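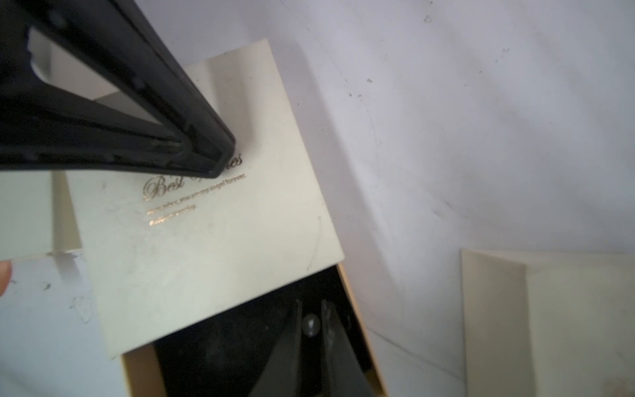 Do you leave the little card in when you regift a box? Depends who wrote on it. Printed ones stay, anything handwritten comes out.

Day 2 of the gift drawer. 15 boxes so far, most from December -- why do I keep these

Cream card, gold script, "you are my angel forever." Keeping that one dont ask

Black insides show every fingerprint btw. Soft dry cloth, no spray

Custódio Macedo wants the spare ribbon. Come get it, theres alot

Lids tomorrow -- too tired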